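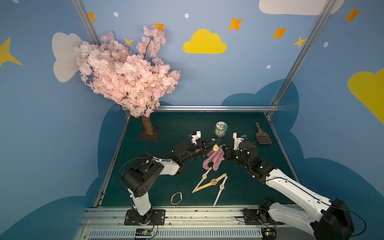 Page last changed: July, 16:22
Ticket 122, Nurnside playroom corner
Opened by: Kylie Tapsell
Status: open

Problem: the blossom tree in the back left corner leans a little when somebody touches the table. I ordered it from Katside with the square brown base.

Tried: I turned the base by a quarter. Same result. I put 200 grams of sand in a bag on the base for one night, then it was better, but the bag is ugly so I removed it. 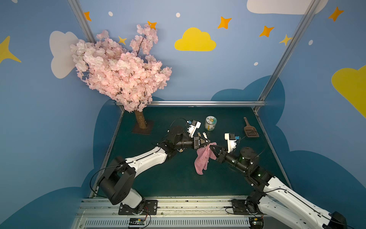
Pink towel, with the jar and the brown scoop behind.

Second question: which paint is the sky blue on the walls? I need to repair a scratch near the yellow cloud. Staniforth has two blues and I do not want to buy the wrong one.

Please answer in this ticket.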